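Cardboard: The Autumn Review of Packing and Storage

This entry sets out the arrangements now in place for the keeping, reuse and disposal of cardboard boxes in this household. It replaces the short notice posted in May, which dealt only with parcels and did not consider the loft.

The need for a review arose from the move out of the flat in Lirkingate. The removal firm, Rivlow, supplied its own cartons for books and china, and these were returned to the depot in accordance with the agreement. All other goods travelled in boxes kept from earlier deliveries. Of these, the greater number arrived in fair order. A few did not, and one carton of preserving jars gave way at the base on the front steps at Keltthorpe. The loss was four jars and a lid.

It has accordingly been decided that a box shall be inspected before it is admitted to storage. The inspection is carried out on a table, in daylight, with the box empty. The base is examined first, then the corners, then the flaps. Old tape is cut along the seam with a short blade and is not to be pulled, as pulling takes the upper layer of the board with it. Where an edge has already torn, the box may be kept for light goods such as bedding, lampshades and wrapping paper. It may not be used for jars, tools or books.

Large boxes present a particular difficulty. They are the most useful for winter curtains and spare pillows, and they are also the ones that reach us in the poorest state, having been opened in haste. Frayed flaps and scraps of clear tape along the rim are common. Such a box will still close if the flaps are worked back and forth at the crease a few times and laid down in the right order, short sides first.

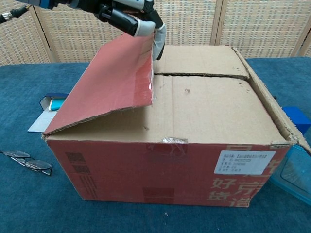
Nguyen wrote in reply to the May notice that the order of the flaps matters far less than the tape, and that a single strip along the seam, carried a hand's width down each side, had held through two moves and a damp garage. The same letter objected to the practice of tucking the flaps one under another, on the ground that it bends the board and weakens it for the next occasion. Both points are accepted. Tucking is now permitted only for boxes that will be opened again within the month.

Labels require separate mention. An old delivery label should be removed or covered before a box is put away or sent for recycling. A label that will not lift may be covered with plain paper. The contents are then written on two adjoining sides, in capitals, with the room to which they belong. Writing on the top alone has proved unsatisfactory, for the reason that the top is hidden as soon as a second box is placed upon it.

The loft at Keltthorpe was boarded on the north side only. The house dates from 1794 and the joists are uneven, so boxes are to be stacked no more than two high, with the heavier one beneath. Nothing is to stand against the chimney breast. A roll of 200 paper labels has been bought and is kept in the dresser drawer, together with the blade, the marker and the spare tape.

Flattened board that has failed inspection is tied with string and kept under the stairs until collection. It should be dry when tied. The bundle must pass through the side gate, and the last one did not.

Comments on these arrangements may be left below in the usual way. The matter of the tea chests will be dealt with in a separate entry, once the key to the larger one has been found.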